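Susmont Robotics Club: Frequently Asked Questions

Last updated: November

Home | Join | Project bench | FAQ | Contact

Who can join?

Anyone enrolled at Susmont in Year 10 or above, in any subject. You don't need to be doing engineering or computing. We also take students from the Domínguez campus, but they have to get themselves here and back.

How many places are there?

30 each term. If you were a member last term your place is held until the end of the first week, then it goes to the next name on the waiting list. Please tell us if you're leaving so the place can be filled sooner.

What does it cost?

Membership is $30 a term. That covers consumables, software accounts and your entry in the Jorier Challenge if you end up on a team. It doesn't cover travel to the regional round or lunch on the day.

Do I need to know how to program?

No. New members start with the beginner sheets, which go from moving one joint to a full pick and place. Most people get through them in four or five sessions. If you already write Python you can skip to sheet 6, but do the safety sheet first. Everyone does the safety sheet.

When does the club meet?

Sessions start at 3:45 pm in the robotics lab and finish at 5:30. The arm is switched off at 5:15 so there is time to pack up. Check the notice on the lab door for changes during exams.

What is the Jorier Challenge?

A competition for school and college teams. This year's task is called Kitchen Shelf. The arm has to take bowls and dishes from a table and rack, move them one at a time, and put them down in the places marked on the layout card. You get the card on the morning. Points come off for dropped items, knocked items and any time a person has to step in.

How many are in a team?

Three to five. One person is listed as the operator and is the only one allowed to touch the controls during a run. You can change operators between runs but you have to tell the scorer.

Is the arm driven by hand or does it run on its own?

Both are allowed, in separate divisions. In the operated division somebody drives it the whole time. In the trained division the team records practice moves beforehand and the arm runs from what it has learned. We entered both last year. The trained division takes a lot more preparation, so don't pick it in the last month.

How many practice moves do we need to record?

There's no minimum in the rules. Last year's team finished with 3,127 and threw out 526 of them for bad grips or for being labelled wrong. Label as you go. Sorting it out at the end took two whole sessions.

Which dishes do we practise with?

The ones on the club shelf, in more than one colour and more than one shape. Deep bowls are easier to pinch by the rim. Wide shallow ones tip if you grab them too close to the edge. Dark dishes give the vision software more trouble under the ceiling lights, so spend extra time on those. Please don't bring glass or good china from home.

What does the work at the table look like?

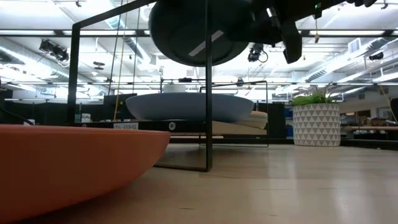
One former member, Dedorel, wrote to us that the lifting was never the hard part for their team, it was the putting down, and that they lost more points in the last two centimetres than anywhere else. Their advice was to practise letting go slowly, from every height on the layout card, before worrying about speed.

Can I use the arm outside club hours?

Only if you've passed the safety sheet and a supervisor has signed you in. Book on the sheet beside the lab door, one hour at a time. If you don't turn up twice you lose booking rights for the rest of the term.

What if I break something?

Stop, press the red button, and tell a supervisor. You won't be charged for an accident. Write what happened in the fault book, including which program was running.

Can parents or friends watch?

Yes, from behind the yellow line, and they need to sign in at the front office. Under-12s have to stay with an adult.

Does it count towards my marks?

Not by itself. Some teachers will accept the project log as part of a design folio. Ask yours before you start, and keep the log up to date either way.

My question isn't answered.

Use the Contact page or come to the lab at 3:45 and ask.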